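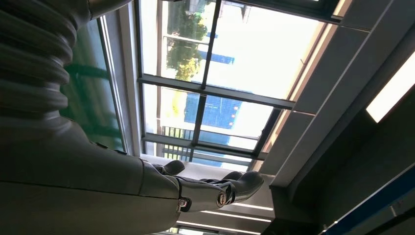
The case for keeping the dull recordings

By Anneliese Kasten

Most organisations that teach robots by example have a policy on what to throw away. Few have written it down. At Hullby, where I have overseen the gathering of demonstrations for the Iltik program, the policy for a long time was simple: if the hand was not doing something useful, the recording went in the bin. I supported that rule when it was brought in. I now believe it was a mistake, and that other groups working in the same way should think again before adopting it.

The reasoning behind the rule was sound enough on paper. Storage costs money, and so does the time of the people who label each recording. A wrist camera does not look where a person would choose to look. It looks wherever the wrist is turned. For long stretches of a working session it will show a grey forearm, a few jointed fingers against a bright window, a ceiling, the lights in the ceiling, and the buildings across the way. A reviewer paid to find grasps will see no grasp in such material and will mark it as waste.

The trouble is that a learning system does not know what we consider to be waste. It knows only what it has been given. When we removed every moment in which the hand was raised, tilted or at rest, we were left with a collection in which the hand was always near a table and an object was always in reach. A system trained on that collection has been told, in effect, that the world contains nothing else. Once its wrist turns toward the glass and the daylight washes out the view, it is in a place it has never seen, and it must guess.

Renu Negi, who leads our review team, raised this in March. She had compared two versions of the same training set, one trimmed under the rule and one left whole. The trimmed version did better on the first grasp of each trial. It did markedly worse at recovering after a miss, when the arm had to withdraw, lift and begin again. Out of 16 trials in which the first attempt failed, the system trained on trimmed material found its way back in two. I do not claim that a comparison of this size settles the matter. It was enough to make us stop deleting.

There are fair objections. The first is cost, and I do not dismiss it. Keeping whole sessions has meant more storage and a longer queue for review. Our answer has been to label the idle stretches lightly, with a single note on where the arm is and whether the operator is in control, and to save the detailed work for contact with objects. The second objection is that poor habits will be kept along with useful ones. An operator who drifts or hesitates will teach drift and hesitation. That is a real risk, but it should be met through better training of operators and honest notes on each session. Cutting the recording hides the habit from the reviewer and leaves the operator none the wiser.

A third objection concerns light. Colleagues at Tultitgate have argued that backlit views should be left out as a matter of quality, in the same way that a blurred photograph would be. I disagree. A hand in shadow against a pale sky is a true record of what the sensor receives in a room with large windows. Rooms with large windows are common, and we expect these machines to work in them.

I would ask for one modest change in practice across the field. Any group that publishes a collection of demonstrations should state what was removed, by whom, and under what rule. At present a reader is told how many hours are in a set and almost never how many were taken out. Without that figure it is hard to judge any claim made about the result.

Hullby will include such a statement with the next Iltik release. Sessions recorded before the change cannot be restored, and the release notes will say so.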